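Warnuron update: coat rack week

Quick one from the demo team, newsletter goes out in an hour.
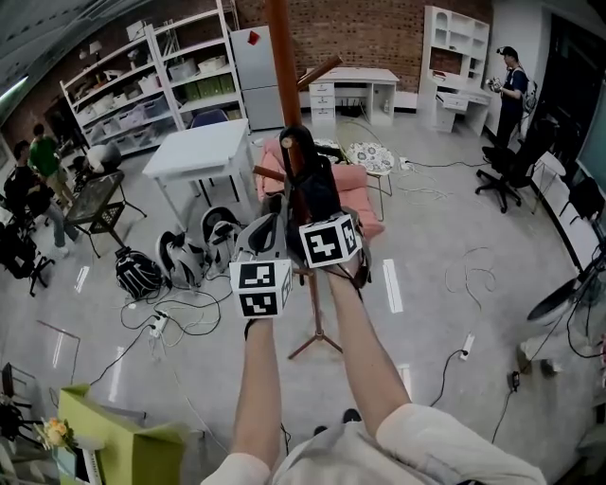

So we've passed 3443 usable demos on the Warnuron set, target was 3482 by the end of this round, so nearly there. The hand-held grippers are doing most of the work now. Remote control from the Løken desk still goes on for the drawer tasks but it's slow going, up to 8 tries before a clean one, and people's wrists get sore.

Coat rack is the new task. Hang something on a peg, take it off, put it on a different peg. Sounds easy. The pegs point all over the place, so the approach angle changes every time and you can't just repeat the same move. Good for the robot, annoying for us. Please vary where you stand - too many of the January demos were done from the same side and the arm learned to come in from the right and nowhere else.

A few reminders, same as ever:

Keep the marker cubes facing outwards and don't cover them with your sleeve. If tracking loses a cube for more than a moment, bin the take and start again. Don't try to save it.

Go slower than feels natural. The arm can't do a quick flick of the wrist and the Cesteo software just smooths it into mush.

Start and finish with both grippers open. Three whole sessions had to be relabeled becuase of this.

Mistakes are fine if you recover. Miss the peg, back off, have another go, keep recording. We want those. Mark them "recovery" in the log, not "fail".

Calibration: do it at the start of each session, and again if you drop a gripper. Yes even a small drop.

Mekus have sent new finger pads, a bit softer, in the drawer with the spare screws. Swap both sides at once please and note it in the log. Old ones go in the tub, we might want them back.

Next task is folding, probaly tea towels first. If you've got old ones at home bring them in, any size, clean.

Slots for the next round are up on the shared sheet. Mornings going fast.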